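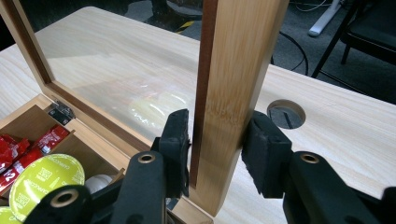
*Teresa Zawadzka*

**Lama** is a method for teaching robot arms to handle hinged lids, doors and flaps from human demonstrations. It was developed at Gredero by Leszek Czerwiński and Wiesława Makowska and first described in June 2021.

## Method

A person works the lid with a hand-held gripper that carries its own camera. The recordings show the fingers and the object from close up, and a robot arm fitted with matching fingers can learn from them directly, with no one steering the arm by remote control!

Lama's special contribution is the way it treats the hinge. Most earlier systems learned a path for the hand. Lama first estimates the line the lid turns around, then describes every motion as an angle about that line, so a demonstration on a small tea chest carries over to a much larger cabinet (a lovely result, and a surprisingly cheap one to compute).

## Glass lids

Clear panes are a classic headache for robot vision. A capsule box with a glass lid shows the desk grain straight through the pane, with whitish glare on top. Lama leans on the wooden frame around the glass, and the foam-padded fingers close on one bar of it from both sides.

## Results

The training set held 400 demonstrations. In the main test the robot opened the lid in 97 of 100 trials, a wonderful score for a task with so little to hold on to. Adding 11 demonstrations of a new box was enough to adapt the method to it.

## Limits

Lids with springs or magnetic catches remain difficult. Nikola Pawlak has proposed adding force sensing to the fingers.

## See also

- Imitation learning
- Articulated objects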